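3.2 Materials and procedure for the paper sorting sessions

Participants were recruited through two adult education centers in Plitley. Of the 32 people who replied to the notice, 29 completed both sessions and are included in the analysis. The other three attended the first session only. All were over 18, and none reported a diagnosed problem with color vision. We did not ask about art training at the sign-up stage, but the question was part of the form filled in at the end of the second session, and the answers are used in Section 4.3.

The aim of the sessions was to find out how people name colors that fall between two everyday words. Earlier work by our group (Marinescu and Voicu, in preparation) used painted chips under glass. Several people in that study said that the chips looked like samples from a hardware store, and they tended to answer with the kind of names printed on paint cans. We wanted a material that people handle without thinking of a product name. Plain colored craft paper met this need and was cheap enough to replace whenever a sheet became creased.

The full set held 70 sheets. They were bought from three suppliers and chosen by Liviu Ene and Lorraine Faulkner so that the steps between neighbors were as even as the stock allowed. This was harder in the greens than anywhere else. The region between red and purple was covered by 13 sheets, more than any other region, as it was the part of the set where the pilot answers had varied most. Coated and glossy papers were left out. Sheets with visible fibers were kept, provided the fibers were the same color as the rest of the sheet.

Each sheet was presented alone and flat on a table. The participant sat on one side and the interviewer on the other. The room had north-facing windows with blinds, which were kept closed, and ceiling lights that stayed at the same setting throughout. Sheets waiting to be shown were stored in a covered folder on a chair beside the interviewer, so that the next color could not be seen early.
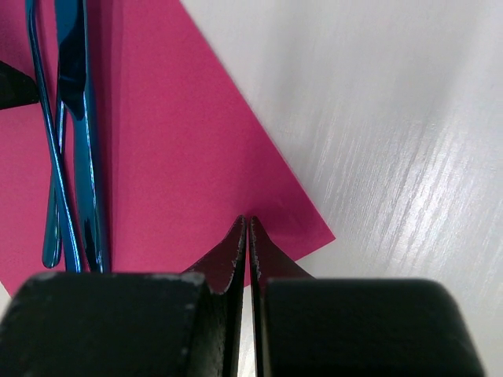 Figure 2. Magenta-pink paper on a white tabletop with a faint gray wood grain.

The interviewer asked one question for every sheet: "What would you call this?" No time limit was given. If the participant offered more than one name, all of them were written down in the order spoken, and the first was treated as the main answer. Comments such as "a bit like" or "almost" were also written down. Participants could pick up the sheet, and most did so at least once. They were not told whether an answer was common or unusual, and questions about the purpose of the study were put off until the end.

In the second session, held in December, the same sheets were shown in a new random order. The participant was not reminded of earlier answers. After the naming task, we asked each person to sort the red-to-purple sheets into as many piles as seemed right and to give every pile a name. The sorting took about 13 minutes. Piles were recorded by the codes on the backs of the sheets.

Two people coded the answers. Brynhildur Bjarnason coded the full list, and Ene coded half of it without seeing her work. An answer was placed in one of four groups: a basic color word, a basic word with a modifier ("dark pink"), a name taken from an object ("raspberry," "brick"), or other. Spelling was not an issue, as all answers were spoken, but some object names were unclear. "Rose" was the most frequent case. It was coded as an object name only when the speaker mentioned the flower or used the word with "like." In every other case it was coded as a color word. Disagreements were settled by discussion, and the list of settled cases is given in Appendix B.

Two limits of the procedure should be noted here. First, a table is never a neutral ground. Any surface has a tint of its own, and a strong color will look somewhat different on white than it would on gray or brown. We kept to one table for all sessions — the comparisons between participants therefore hold, but the names themselves should not be read as fixed labels for a measured color. Second, paper fades. Sheets were stored in the dark between sessions, and a reserve copy of each was set aside at the start for comparison. Voicu compared the two sets by eye after the last session and found no difference that he could see. No instrument readings were made at that point, so small changes cannot be ruled out.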